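Clothes Store and Laundry Room, Folach
Progress report to Ostton Fund, second period
Oct 30, 2018

Sorry this is short, it has been a heavy month. Main points first, money further down.

Where we are

Folding table is in and in use. Pale marbled top, a big improvement on the old trestle, and dark things show up well on it. Shelving half done — brackets came in the wrong depth and went back to Procházka, replacements promised, no date yet. Drying rail up.

Backlog. When we last reported in June we had 56 bags of donated clothing unsorted. Now 49. Not the drop we wanted. Reason is simple, more kept coming in over the summer and we did not like to turn people away. From next month we take bags on set days only.

Sorting

Still by type first, then size. Cotton tops and T-shirts are the bulk of it, and the slowest. Knitted cotton comes out of the dryer full of creases and has to be found, shaken out and laid flat before anyone can tell what size it is or whether it has a hole.

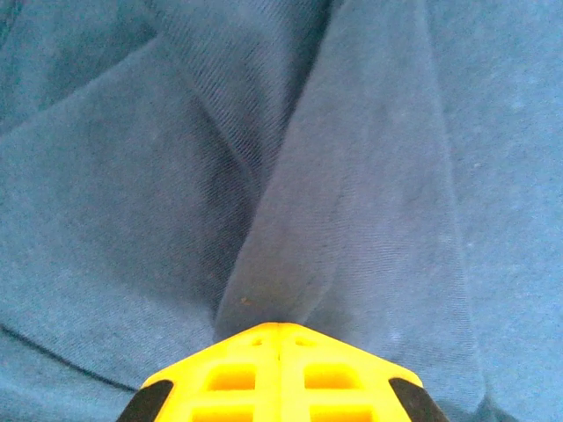

Tried sorting by colour as well, gave it up after a week. Too many piles and the blues all ended up together anyway. Labels now go on the shelf edge, not the pile, which has cut down on things going back in the wrong place.

Folding

Agreed one method for everything flat: lay it out lengthwise, pull the corners out, smooth from the middle, then fold to shelf width. Long pieces get done across the table, the shorter ones end on. Written up on a card by the door. Results are better but uneven — corners are still the weak point, one end comes out straight and the other does not, and a crooked edge at the start means a crooked pile at the end. Will keep at it.
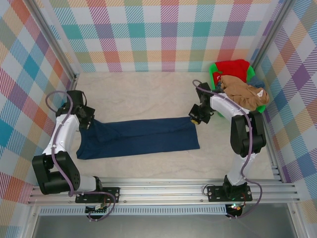 Navy cloth laid out across the folding table, left end still uneven.

Spend

1265 pounds spent this period out of the equipment line. Covers the table, the rail and the first lot of shelving. Credit for the returned brackets not yet recieved so not shown. Nothing spent from the training line, we would like to carry that over if you agree.

Sendach outlet

First 2 deliveries made, both tops and bedding. They asked for fewer adult sizes and more children's. We have not got many childrens things ready, so that goes to the front of the queue.

Next period

Finish shelves. Get the backlog under 30 bags. Second card for the folding of fitted sheets, which at present everyone does differently. Need a decision from you on the carry-over before we book any training.

Receipts to follow by post.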